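Home | Diary | Garden | Letters | Search

July, early morning

Awake before 6 again and didn't mind one bit. I walked down to the river path with my coffee in the dented cup and the swifts were already screaming over the Metley roofs! I had given up on them. In May there were none, then a few that didn't stay, and now a whole loud gang of them going round and round the chapel. I stood there with my head back until my neck hurt and a man with a terrier asked if I'd lost something.

Wrote it all down in the bird notebook when I got home, then lost an hour reading last summer's pages. My handwriting was better. I also seem to have eaten a lot of plums.

Signe Arnardóttir's letter came, four sides, mostly on the subject of her new sourdough, and a pressed flower that had gone to dust in the fold. She wants me to come up for 10 days and I think I will. The ferry goes at 7 and I love a boat that early, everyone pale and clutching rolls.

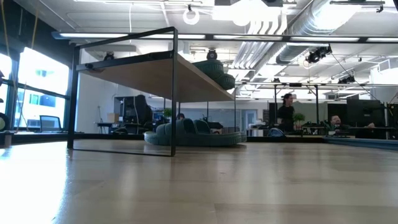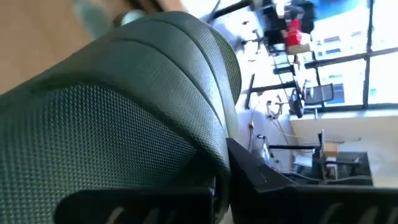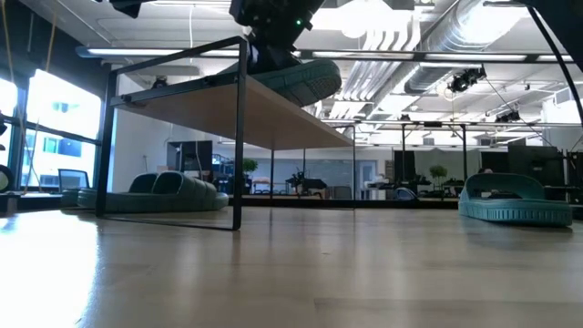 Light wood and black metal, and a teal slide in the last one.

Later, after supper

Choir was wonderful tonight. We finally got through the Farooqui piece without stopping, all 14 pages of it, and the altos (us!) came in together at the hard place for the first time. Mehwish Rajput grabbed my arm so hard I dropped my pencil. She has been humming that line in the grocery store for weeks and so have I, and it's a terrible thing to hum because it has no tune until the others join in.

We walked home the long way, past the allotments, and somebody's sweet peas were hanging right over the fence. Smelled them, didn't pick any. Very proud of myself.

Must remember: stamps, birdseed, ring the ferry office, find the green raincoat. Twenty minutes of scales before bed, or maybe 10. The window is open and I can still hear one swift.

Last updated: July

Recent entries
The plum jam that wouldn't set
Rain, and a very good soup
Signe's first letter
Learning the alto line
No swifts yet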